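26/08/2023

Dye bench, second round of the madder trials. Writing this up the same evening for once, because the April notes were done a week late and consist mostly of the word "reddish."

Where we left it: the Masanja root gave a decent brick on wool with alum, then gave three other colors on three other days with what I would have sworn was the same recipe. The Kestomon root was duller but at least dull in a consistent way. I wanted to know if the drift came from the root, the water or the person holding the thermometer.

Setup today:

- wool skeins, scoured last night, 5 to a pot
- alum at the usual strength, no cream of tartar (we are out, it is on the list, it has been on the list since April)
- root soaked overnight in rainwater for one lot and tap water for the other
- target 140 F, one hour, then left to cool in the bath

First pot went over temperature in the first ten minutes. The Ekon hot plate has a dial numbered one to nine, and as far as I can tell everything from four upward means nine. Pulled the pot, let it drop, put it back on three, and it sat at 128 F and refused to move. Ended up with the plate on four and a folded towel under one side of the pot, which I don't recommend and will be doing again.

Rainwater lot: orange, leaning to salmon. Tap water lot: a proper red, the one we've been after. Our tap water is hard enough to stand a spoon in, and madder is supposed to like calcium, so none of this should have surprised me. It surprised me for a good twenty minutes. I checked the labels twice in case I had swapped the pots.

Added a pinch of chalk to what was left of the rainwater bath and threw in one spare skein. It came out closer to the tap water red, though with a brownish cast I don't love. The bath was already half spent by then, so this proves very little. Repeat with a fresh one.
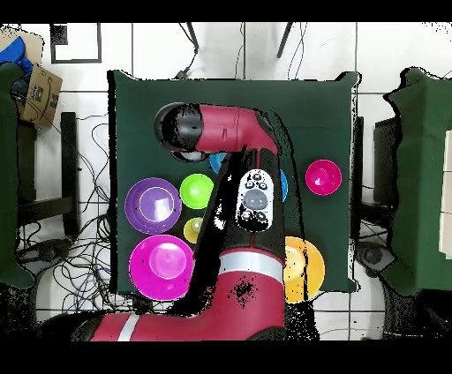
Went back through the April sheets with the water in mind. On two of the bad days the note says "used barrel," which I had read as the storage barrel for the wool. It means the rain barrel. So most of the drift may come down to our own handwriting. The third bad day has no water note at all, just a ring from a coffee cup and the figure 1,125 with no unit. Grams of root? Milliliters? If anyone in the shop remembers, please write it beside the ring.

Wash test: the tap water red bled a little in the first rinse and ran clear by the third. The salmon bled through all of them. I used the Prurnero wool soap at half dose. Full dose shifted the shade toward purple last time, and people either liked that very much or asked me what had gone wrong.

Light test strips are up in the south window, half of each covered with card. Please don't tidy them. The last set got tidied after almost 200 hours and I have not fully recovered.

Root stock: enough Masanja for two more full rounds, or three if we stop dyeing the spoon. The Kestomon bag had gone damp at the bottom. Spread it on newspaper to dry and picked out the bits with fuzz on them. I'd use the rest for samples only, and nothing anybody is paying for.

Also noticed that the skeins nearest the bottom of the pot took darker than the ones on top, in both lots. I was turning them every ten minutes, or that was the plan. The log shows a gap of 25 in the middle where I was on the phone about the drain. Hanging them from a dowel next time so they can't settle.

To do:

- fresh rainwater bath with chalk weighed out, no pinches
- a second thermometer, since the two we have disagree by six degrees and I have been siding with the nicer looking one
- write the water source on every sheet, in words, and not "barrel"
- cream of tartar

Pots are soaking in the sink. The smaller one has a pink line around it that won't come off.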